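Kitchen Tips for Simulated Sink Tasks

Notes for the Pilleleck student team, second term. Compiled by Macarena Collado from the workshop log. Additions go at the bottom, with initials.

Before you start

Check out the kitchen file fresh each session. Do not work from the copy on the desktop of the shared machine. That copy still has last year's cabinet hinges, and the doors open through the wall.

Set units once, in meters, and leave them alone. Most of the furniture we downloaded was modeled in centimeters. If a mug appears the size of a bathtub, fix the mug in its own file and re-import it. Scaling it inside the kitchen leaves the collision shape at the old size.

Name parts by what they are and where they are: faucet_lever, basin_floor, drainboard_front. Names like Object_3 will be deleted in the Friday cleanup.

Sinks

A sink needs a hollow collision shape. The default import option wraps the whole thing in a convex hull, and the gripper will then stop at rim height as if the basin had a lid on it. Split the basin into four walls and a floor. Five boxes are enough.

Make the walls thicker than they look. A thin wall lets a fast-moving spoon pass straight through between time steps. Thicken outward, into the cabinet, so the inside dimensions stay correct.

The drainboard grooves are cosmetic. Leave them in the visual mesh and use a single flat box underneath for contact. Modeling each groove cost us a third of our frame rate and made plates chatter.

Dark sinks are hard on the depth estimate. If the arm misjudges the basin floor, raise the ambient light a little before you touch the planner. Do not lighten the sink material. The competition kitchens use dark ones too.

Reaching into the basin

Place the base close to the cabinet but leave clearance for the lower joint to swing. With the base too far back the arm arrives nearly straight, and a straight arm has no good way to correct sideways. With the base too close, the lower housing rubs the cabinet front on every turn.

Come in from above. Raise the upper joint over the rim first, then lower the gripper vertically. A diagonal approach saves a second or so and clips the countertop lip about half the time. Add a waypoint above the basin and make every path pass through it, in and out.
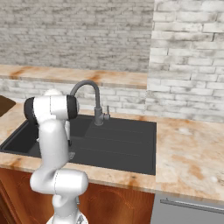

Keep that waypoint clear of the spout as well. The planner treats a gooseneck faucet as one tall box unless told otherwise, and it will refuse perfectly good paths under the curve. Build the neck from short capsules. Eight is plenty.

For the faucet lever, push with the side of a closed gripper. Gripping a short rod works in maybe one run out of four and the rest of the time the fingers slide off the end. Set the lever's joint damping high enough that it stays where it was left.

Limit downward speed in the last stretch above the basin floor. Contact at full speed will not hurt anything in simulation, but the scoring script counts the force spike and deducts for it.

Countertops and dishes

Friction on the counter should be set per surface. The Nuttall material table is on the shared drive and has usable starting values for stone, wood and glazed ceramic. Polished stone is lower than people expect.

Patterned stone confuses the object detector. Veins get picked up as utensils, forks in particular. Two fixes:

Train with at least three countertop textures, one of them plain.
Reject any detection with no height above the counter surface.

The second fix also rejects flat knives and paper. Switch it off for those tasks and write in the log that you did.

Stack plates by hand in the editor and then let the simulation run until they settle before saving. A stack saved while floating will drop at load time and shift. Bowls take longer to settle than plates.

Dishwasher and cabinet doors

Pull long bar handles near the middle. The far end gives more leverage on a side-hinged door, but on a drop-down door it twists the panel and the hinge solver complains.

Set a hard stop on every hinge. A dishwasher door with no stop will rotate into the floor and launch the robot. The log has a good recording of this under Tollitz, the name of the test kitchen where it happened.

Back the base away while the door opens. Fixed-base runs cannot do this, so for those use the Kotero layout, where the appliance is one cabinet farther down.

Running a trial

Run each task with 3000 steps as the limit. If the arm has not finished by then it is stuck, and a longer limit only fills the disk. Most sink tasks finish in around half of that.

Change one thing between trials. Lighting and friction changed together tell you nothing.

Save the random seed with the result. A success without a seed does not count toward the July entry, and neither does a failure. The judges ask for both.

Watch at least one run at normal speed from a side view. The top view hides contact with the cabinet front, and the numbers will not show a light scrape.

Putting things away

Return every joint to zero before saving. Close the doors. Turn the faucet lever off – the water particles keep computing in the background even when they are hidden, and the next person gets a slow kitchen.

Delete stray objects under the floor. Anything dropped off the counter edge at high speed may end up there and keep falling. Sort the object list by height and the lost spoons will be at the bottom.

Added: the lever damping value resets on re-import. Write it down first. – M.C.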